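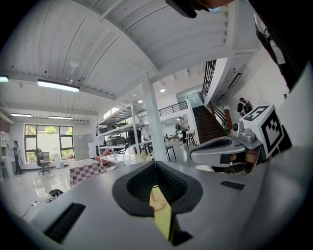 The hand-held Dora grippers, with the black mesh finger pad in front and one of the marker cubes at right.

Dora two-handed gripper kit, reviewed
By Donal Kavanagh

I have wanted a machine to fold my towels since I was a kid, so I was always going to enjoy this one. The Dora kit is a pair of grippers that you hold and squeeze yourself. You do the chore, the kit records how you did it, and the recordings go toward training a robot arm to have a go at the same job. I had it for 18 days, and by the end I had opinions on everything from trigger springs to dishcloths.

First, the grippers. They're big gray things and they look clumsy, but the handle sits up inside the shell and the weight ends up over your knuckles, where you want it. The finger pads are my favorite part. They're black rubber with a deep U-shaped opening and a textured mesh lining, and they hang on to a wet mug better than I expected (better than I do before coffee, anyway). Thin stuff is harder. Picking one sheet of paper off a pile took me 8 tries on the first Saturday, and I was the one driving!

That's the useful thing about a kit like this. It takes away the clever motors and the software and leaves you with the hands, and you find out fast which chores are a hand problem. Loading cups on a rack? Easy. Wiping a table, sorting bolts into bins, hanging a jacket on a hook - all fine after a bit of practice. Fitted sheets were a disaster. So was peeling tape.

Then I got to see what the arm made of it. Gronberg, who sell the kit, ran their Tavby arm on three jobs from my recordings. It racked cups beautifully, slow but steady, and I may have cheered. It sorted the bolts and dropped 2 of them. The towel it folded into something like a burrito. I'd still call that progress, having watched last year's version push a towel off the bench and carry on folding air.

A few gripes. The trigger on the left gripper is stiffer than the right, my forearms ached after a long session, and the manual skips the bit about calibrating both sides together. Sampaio's rival kit is lighter and has a nicer case, though its pads are hard plastic and mugs slide right out.

So can machines do the chores yet? In a shop with the same bins in the same place every day, I'd say yes for the dull jobs, with a person nearby. At home, not for a while - my kitchen changes shape every evening. But I'd happily keep the Dora for another month, and I've asked Gronberg if I can have it back in October to try socks.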